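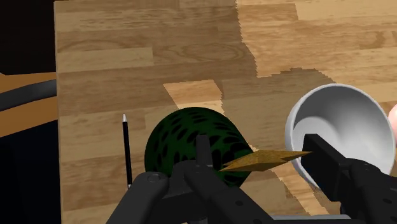

2023-09-20

I have been putting off writing this one, partly from laziness and partly from not wanting to jinx anything, but I'm playing soccer again. Proper soccer, with a referee and a league table and a left knee that sounds like somebody stepping on gravel when I come down the stairs the next morning.

Those of you who have been reading since the old site will remember that I stopped after the ankle business. I told everyone I was done, I gave away my good boots, and I took up walking, which I still like very much and recommend to anyone with a decent pair of socks. Then in April I went past the fields at Tremblay on a warm evening and heard that sound, you know the one, a ball being hit cleanly and somebody yelling for it about two seconds too late. I stood at the fence for a whole half like a kid with no money outside a candy store.

So I joined Zunis. They play in the over-forties division, and they are a friendly bunch who were short of a right back, a position I had never played in my life. I was always a winger (a lazy one, my old coach would say, and he'd be right). Playing behind the winger has been an education! I spent years standing near the halfway line waving my arms for the ball, and now I have somebody in front of me doing exactly the same thing while two people run at me. I owe a few apologies to some defenders I used to know.

Our first match was against Bekon and we lost by 4 goals. I won't dress it up. Their left winger went around me so many times that by the end we were chatting. He told me to stop looking at his feet and watch the ball, and it was good advice, though I'd have liked it before halftime. I came off after 60 minutes with my face the color of a beet and sat on the grass eating orange slices, and I was as happy as I've been in a long time.

We have played nine matches now. We've won two, and drawn one that we should have won - their keeper made a save at the end that I still think about while brushing my teeth. The Bekon return game was much closer, and I even got over the halfway line a few times. I put in one cross. It went behind the goal and into the parking lot, but it had a lovely shape to it.

The money side has been kinder than I feared. The season cost me 140 dollars, shirt included, and I bought a cheap pair of Puvow boots to get me through. They gave me blisters for two weeks and have been fine ever since. I do miss my old ones, though. If you're buying boots again after a long break, try them on late in the day with the thick socks, and take your time about it.

My wife has been very patient about the laundry. She came to the last home game with a folding chair and a thermos and a book, and told me afterward that she had read four chapters and that I looked "very involved." I'll take it.

We're away next, on that awful sloping field behind the water tower, and I've been told we kick uphill first. I'm off to find my shin guards, which were on the back porch yesterday and now are not.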